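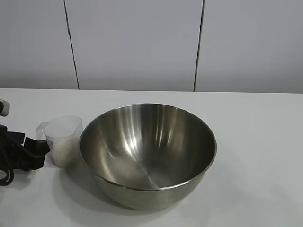

Stainless mixing bowl and plastic measuring cup.

Search this site
Enter keywords Go

Caring for Stainless Steel Bowls and Plastic Measuring Cups

Last updated January 1, 2024

Stainless steel mixing bowls last for decades in most kitchens, but the surface does change with use. Most of the marks people report are mineral deposits, heat tint, or fine scratches. Each one needs a different treatment, and using the wrong one usually makes the finish worse.

Know the finish first

A brushed finish has fine parallel lines running around the bowl. A mirror finish has none. Brushed steel hides small scratches well as long as any scrubbing follows the direction of the lines. Scrubbing across them leaves a dull patch that can't be removed at home. Mirror finishes should be cleaned with a soft cloth only.

Many bowls are formed by pressing or spinning a flat disk of steel. Faint rings near the base are left over from this process and are not cracks. Run a fingernail across the ring. If the nail doesn't catch, the surface is sound.

Routine washing

1. Rinse the bowl soon after use. Salt, vinegar, tomato, and mustard should not sit in it overnight.
2. Wash with warm water, dish soap, and a soft sponge.
3. Rinse until the water sheets off without suds.
4. Dry at once with a lint-free towel, including the underside of the rim.

On bowls with a rolled rim, check whether the curl is open or closed on the underside. An open curl traps water and flour paste. Clean it with a narrow brush and store the bowl upside down on a rack for an hour before stacking.

White or chalky spots

These are minerals from hard water. Mix one part white vinegar with three parts warm water, wipe it on, and leave it for 5 minutes. Rinse and dry. For heavier scale, use a paste of citric acid powder and water, applied with a cloth. Do not mix vinegar or citric acid with bleach or any cleaner that contains it.

Rainbow or straw-colored tint

Heat tint shows up on bowls used over simmering water. It is a thin oxide layer and does not affect food. A small amount of powdered cleanser made for stainless steel, rubbed with the grain, will take it off. Check the label for chlorine, which attacks the surface and can cause pitting.

Small brown specks

Specks are usually iron from steel wool, a rusting can, or old pipes, and the bowl itself is rarely rusting. Rub with baking soda and water. If the speck leaves a tiny pit behind, keep the bowl for dry work such as sifting or tossing salad greens. Never use steel wool on stainless. Nylon pads are safe on the outside of a brushed bowl.

Gray residue on a new bowl

New bowls often carry polishing compound from the factory. Wipe the inside with a paper towel and a little vegetable oil. If the towel turns gray, repeat with a clean one until it stays clean, then wash twice with hot soapy water. The first pass on a Brudton bowl took three towels in our test, and a Flarnum bowl of the same size took one.

Stuck bowls

When two nested bowls lock together, fill the inner one with ice water and set the outer one in warm water. Wait a few minutes, then twist. Do not pry the rims with a knife. A folded paper towel between bowls prevents the problem.

Plastic measuring cups

Cloudiness on a clear or translucent cup can come from minerals, grease, or worn plastic. Try the vinegar solution first, then hot water with dish soap. If the haze stays after both, the surface is worn and no cleaner will bring it back.

Printed markings fade fastest in the dishwasher. Wash by hand, and keep scouring pads off the outside. Once a line can't be read at arm's length, replace the cup.

Turmeric and tomato stains fade with a baking soda paste left on for an hour. A day on a sunny windowsill helps as well. Odors respond to the same paste, rinsed and air-dried with the cup right side up.

Checking a cup for accuracy

Put the dry cup on a kitchen scale and zero it. Fill to the 1-liter line with cool water, reading the level at eye height on a flat surface. The scale should read close to 1,000 grams. An error of 3 percent is acceptable for general cooking. Larger errors matter in bread and candy, where weighing the ingredients is the better method anyway. Cups that have been warped by a lower dishwasher rack should be checked again.

Choosing a bowl size

The bowl should hold at least twice the volume of the finished batter. Whipped cream doubles, and yeast dough needs room to rise. A deep bowl with steep sides limits splatter from a hand mixer. A wide, shallow bowl is easier for folding and for cutting butter into flour. Put a damp dish towel under either one to stop it from sliding on a smooth counter.

Storage

Keep steel bowls away from cast iron, which can leave rust marks where the two touch. Store plastic cups off hot surfaces and away from oven vents. Do not stack heavy bowls inside a plastic cup or on top of its handle.

2,640 shares
5 comments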